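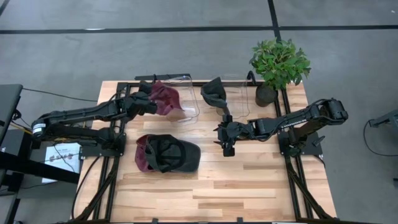

How many caps should go on one stand?

One cap per stand. A second cap placed over the first will spread the sweatband of the lower one and can tip the stand when the brims face the same way.

Set-Up Guides > Caps & Hats > Clear Stands

Section 4. Sorting caps and placing them on the stands

This section covers sorting, checking and placing baseball caps on the Jorine clear stand. Assembly of the Casonholm shelf is covered in Section 3. If you are using the stands on a table or dresser, you can skip Section 3.

4.1 Before you start

You will need the stands, a soft dry cloth, and a flat surface large enough to lay out all of your caps. Each stand holds up to 200 grams. Most fabric baseball caps are well under this. Knit hats with heavy linings and hard-brimmed hats should be weighed first.

1. Peel the protective film from both sides of the stand. Start at a corner and pull slowly.
2. Wipe the stand with the dry cloth.
3. Set the stand on the surface and press lightly on the top. It should not rock.
4. Leave a gap between stands wide enough for a hand to pass through.

CAUTION: Do not use glass cleaner or any product with ammonia on the stands. It clouds the plastic and the clouding can't be polished out. For fingerprints, use lukewarm water with a drop of dish soap and dry right away.

4.2 Sorting

1. Take every cap out of the box, drawer or bag where it has been kept.
2. Separate any caps that are nested inside one another. Hold the lower cap by the brim and lift the upper one straight off.
3. Sort by color first, then by size if you have more than one size in the same color.
4. Put matching caps side by side. With reds and dark grays, check the color in daylight. Two dark caps that look the same under a lamp at 9 p.m. may be a gray and a green in the morning.

NOTE: If you have more caps than stands, keep one of each color for display and store the rest as described in 4.5.

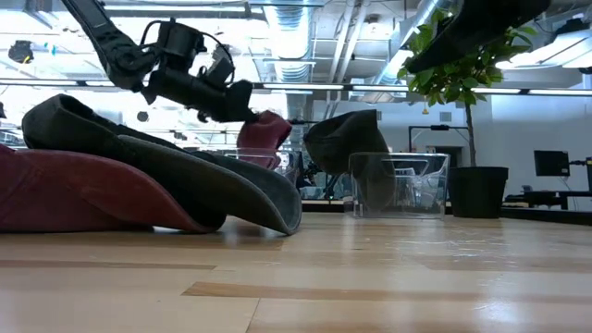
Text by Misaki Mizuno | Jorine Customer Guides

4.3 Placing a cap on the stand

The steps are the same for stiff caps and soft ones. Soft caps take a little longer, as the front panels tend to fold over when the cap is set down.

1. Hold the cap by the sides of the crown, just above the sweatband.
2. Push the front panels out from the inside with your fingers until the crown is round.
3. Turn the sweatband down if it has rolled up inside.
4. Lower the cap over the stand with the brim toward you. Keep it level.
5. Let go and check that the cap sits without leaning. If it leans, lift it off completely and set it down again. Do not twist it into position.
6. Close the back strap to the same notch or length on every cap in the row.

CAUTION: Do not grip the cap by the brim while lowering it. The weight of the crown bends the brim near the seam, and on older caps with a cardboard insert the bend stays.

If a soft cap keeps collapsing into a point, fill the crown loosely with white tissue paper. Do not use newspaper. Ink will mark the sweatband.
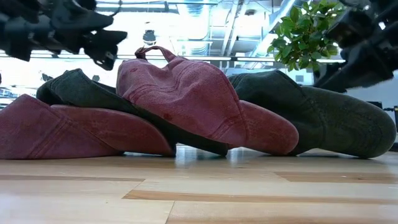 4.4 Checking for wear and marks

Fading and small stains are easier to deal with before the caps go on display, so look over each one while it is still on the table. Check the crown panels, the sweatband and the underside of the brim, in that order. A cap with small dark stains on the crown, like the faded red one in the middle of the pile, goes to one side for spot cleaning. Even fading needs no treatment. Do not try to darken a faded cap with fabric dye while it has its brim on, as the brim takes the color differently.

To spot clean:

1. Dampen a white cloth with cool water.
2. Add a very small amount of Nolte fabric soap to the cloth, not to the cap.
3. Dab from the outside of the mark toward the middle.
4. Dab again with clean water.
5. Let the cap air dry with its crown filled. Allow a full night.

NOTE: Test the soap on the inside of the back panel first. Red fabric is the most likely to bleed.

4.5 Storing the remaining caps

Caps that are not on stands may be nested in a short row, brims all pointing the same way, with the back straps tucked inside. The Trumstead storage box is 565 mm long inside and takes one row. Do not fold one half of the crown into the other. Keep the box closed, off the floor, and away from radiators.

4.6 Position in the room

Keep the stands out of direct sun. A south-facing windowsill will fade a red cap noticeably over one July. If you use a display light, choose one at 3,000 K or warmer and switch it off when the room is not in use. Houseplants can stand near the caps, but move the caps before watering or misting.

Dust the caps with a soft clothes brush once a month, working from the top of the crown down to the brim.

For replacement film, feet and stand clips, see Section 7.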